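Bremmont Home Forum > Bathrooms and Kitchens > Tile and Stone

Topic: Regrout or just seal? Shower walls, grout is sound but looks tired

pfennig_hill
We have a tiled shower that was done before we bought the house. Square tile, narrow joints, white grout. The grout isn't cracked anywhere that I can find, but it has gone dingy in the lower third and no cleaner I've tried gets it back. I've used oxygen bleach twice and a steam cleaner once. The steam cleaner was a waste of an afternoon.

Two quotes so far. One guy wants 400 to clean and seal. The other says seal is pointless and it needs to be raked out and regrouted, and he hasn't given me a number yet. Which one is right?

grout_line_gary
The second one, probably, but not for the reason he gave. If you seal over staining you lock it in. Get it clean first or don't bother sealing.

How wide are the joints? If they're under an eighth you need unsanded, and raking those out without chipping the tile edges is slow work. That's where the cost is.

pfennig_hill
Just under an eighth. I measured with drill bits.

Akosua Wumbei
I'd disagree with Gary about regrouting. If it's sound, leave it in. I did our hall bath in October with a grout colorant, the Zumov one in the small bottle, and it covered everything. You paint it on with a toothbrush, wait, wipe the tile. It took me 3 evenings because I could only stand kneeling in a tub for so long. It also seals as it cures, so you skip that step.

Tape off the drain. I didn't and I regret it.
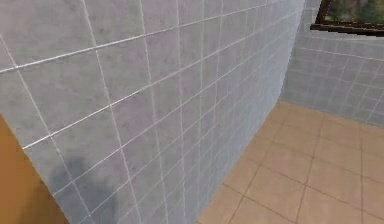
The other thing I'd say is pick a color one shade darker than you think you want. Bright white looks good for a month and then you're back to scrubbing the bottom rows. I went with a light gray and it hides a lot.

grout_line_gary
Colorant is fine on a backsplash. In a shower that gets used every day I've seen it peel at the corners inside of two years, and then you have to strip it before anything else will stick. I'm not saying yours will. I'm saying I've been paid to remove it.

Akosua Wumbei
Corners should be caulk, not grout or colorant. If it peeled there somebody coated the caulk.

grout_line_gary
Fair. It was usually the corners and the bottom joint over the pan, and yes, people coat the caulk.

tmarsh311
Is your tile ceramic or stone? This matters more than anything said so far. On a glazed tile the colorant wipes off. On unsealed marble it can soak in and you're stuck with it. Same with acid cleaners, don't let them near marble.

Put a drop of water on one and leave it ten minutes. If it leaves a dark spot it's porous.

pfennig_hill
Did the drop test on a spare from the garage. No dark spot, it just sat there. There's also a raised pattern on the back of the spare and the word Birix, if that means anything to anyone.

Amirul Teoh
Sounds like glazed ceramic or porcelain. Don't know the name.

Before you spend anything, run the fan. We had the same dingy lower rows and it was soap film plus never drying out. I swapped bar soap for liquid, squeegeed after the last shower and let the fan run on a timer. Then one good scrub with an alkaline cleaner (Rai makes one, others do too) and a stiff nylon brush. Not wire. It came up maybe 80 percent, and I stopped caring about the rest.

tmarsh311
Seconding alkaline. Oxygen bleach does nothing much for soap film.

grout_line_gary
Rinse it properly afterward and wait 24 hours before any sealer goes on. Longer if the room is cold. And ask the first guy what's included in his 400. If it's a wipe and a spray, do it yourself.

pfennig_hill
Asked him. It's "deep clean and premium seal", two hours. He didn't know what brand the sealer was.

Going to try the cleaner first and recut the caulk while I'm in there – it's going black at one end anyway. If that doesn't do it I'll try the colorant on a couple of joints behind the door.

Akosua Wumbei
Do the test joints before the new caulk goes in. It's a pain to keep the stuff off a fresh bead.

Amirul Teoh
What color are you leaning toward if it comes to that?

pfennig_hill
Light gray, I think. My wife wants white.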